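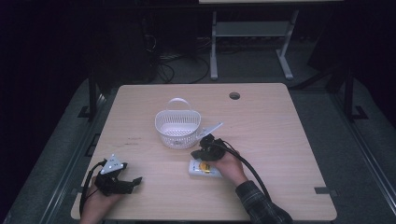
Cesta blanca calada, con asa, sobre la mesa clara.

Junio, cuaderno de taller, Predby. Secado de placas de arcilla, sigue la serie anterior.

Pasta Derese, amasada a mano y laminada a 9 mm. Seis placas: tres entre tableros de yeso, tres sobre rejilla. Las de yeso se voltean cada 60 min hasta dureza de cuero; las de rejilla no se tocan.

16:30 – las de rejilla levantan esquinas. La peor, 6 mm de flecha. Las de yeso, planas al apoyar la regla.

Humedad de la sala, 42 %. El higrómetro Sumik sigue sin calibrar, tomar el dato con reserva.

Pendiente: repetir con la pasta de Brarby, más chamota – pedir un saco. No hornear nada de esta tanda hasta pesar dos veces seguidas sin diferencia. Falta yeso para otro tablero.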